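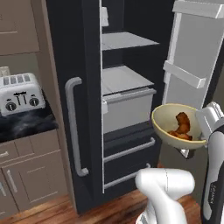 ## Kitchen arm notes: getting leftovers into the fridge

I run every fridge job in the simulator before I let the arm anywhere near my real kitchen, and I'd tell anybody starting a build like this to do the same (a dropped bowl costs you nothing in there!). These are the tips I keep taped up by the bench.

- Swing the door wide open first. My early tries left it halfway and the elbow clipped the door shelves over and over.
- Grab the bowl by the rim and get one finger underneath. A rim pinch alone lets it tip, and then there goes dinner.
- Watch the tilt. I cap the wrist speed at 200 on my Stelix controller, where the slider goes up to 1000. Slow looks silly but I like slow.
- Give the food some weight in the model. I had mine set to zero for ages and couldn't figure out why the real arm sagged!
- Pick one shelf and stick with it until that works. I'm still on the crisper lid, after nearly 488 runs.
- Save the file before you touch the joint limits. Ask me how I know.

For the real thing I'm using a plastic bowl from the Montoya set, empty, with a folded towel on the floor. Rubber fingertips are next, once the Ravico order shows up.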